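Search this journal Enter keyword or author
August
By Elżbieta Sobczak and Kaiwen Lü

4. Colour words and container words in spoken requests

4.1 What was collected

The material of this section comes from the packing rooms of Plenano and Enen, two firms where the working language is English but where few of the staff learned English as a first language. We recorded ordinary talk between 24 employees during their shifts. From the recordings we kept 3,000 requests in which one speaker asks another to bring, move, fill or empty a container. Requests made by pointing only, without a noun or a pronoun, were left out, although they were frequent and would deserve a study of their own.

Josué Teixeira transcribed the Plenano recordings and Melahat Özkan those from Enen. Each of them then read the transcripts of the other, and where they did not agree on a word, the request was marked as unclear and put aside. We preferred to lose some material and to trust the rest.

4.2 The noun is dropped before the adjective

In the literature on naming it is often assumed that the noun carries the main part of the request and that the colour word is added when the noun is not enough. Our speakers behave in a different manner. When they shorten a request, it is usually the noun that disappears. A worker says "give me the yellow" or "put it in the yellow one", and the listener does not seem to be disturbed by the missing noun. Full forms such as "the yellow tray" come mostly at the beginning of a shift, or when a third person has just entered the room.
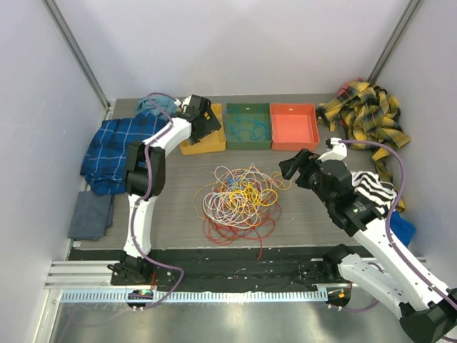 The choice of the noun, when a noun is spoken, is less stable than we expected. Speakers at Enen used "tray", "box", "plate" and even "drawer" for one and the same object within a short conversation, and nobody corrected them. Part of the difficulty is in the English words themselves. A tray is normally thought of as flat and open, a box as deeper, but the limit between them is not fixed, and a speaker whose first language divides these objects along another line must guess. The colour gives no such trouble. For a thing like the yellow plastic tray in Figure 2, a learner may hesitate over "tray" for years and still say "yellow" without any effort. Chaturvedi's list of basic classroom vocabulary, which several of our speakers had used, teaches "yellow" in the first lesson and does not contain "tray" at all.

It could be objected that the colour word is kept simply for being short. We do not think that length explains the result. "Purple" and "yellow" are both longer than "box" when they are spoken, and they are kept where "box" is dropped. What seems to matter is whether both people are sure of the word. Cengiz Keskin, who read an early version of this section, suggested to call such words "safe words" - we have kept his term in our notes, but we avoid it here, as it has already another meaning.

4.3 When there are several containers together

A single container can be called "it". The situation changes when containers stand in a group. Then the speaker must choose one of them, and also must decide if the group itself has a name. In our transcripts a group is most often "the bins" or "the colours", and the second form interested us more. "Take them to the colours" was said at Pretilitz, the smaller building of Plenano, by speakers of quite different first languages, and we did not find it in the other building. It looks like a local habit that new employees take over from their colleagues.

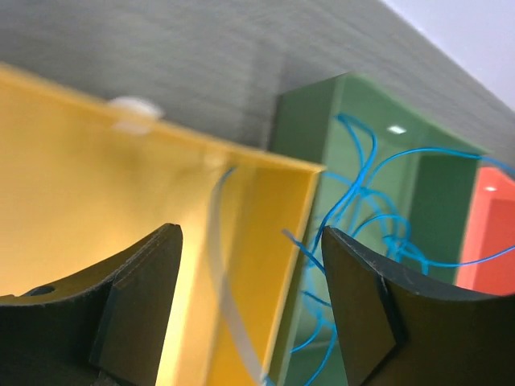 Elżbieta Sobczak
Corresponding author, spoken corpus and analysis

A group of coloured bins, such as the one in the second picture of Figure 2, can be described in English by its kind ("the bins"), by its place ("the ones at the back") or by its colours. Speakers who used the place did it mostly when they were looking in the same direction as the listener. If the two people stood face to face, "left" and "right" became a source of repair: the listener asked "my left?" and the request had to be made again. After such a repair, the next request in the conversation nearly always had a colour in it. We read this as a small sign of learning inside the conversation, though it is possible that the speakers only moved and that the recordings do not let us hear it.

Repairs about the colour itself were rare. Those we have concern blue and green, and in most cases the speaker added "dark" or "light" and the work went on. Disagreement about the noun, in contrast, was almost never repaired. The listener accepted "box" for "bin" in silence and used "bin" in the answer, and both words could remain in use, side by side, until the end of the shift. The next section compares these findings with written labels, in which the noun is hardly ever left out.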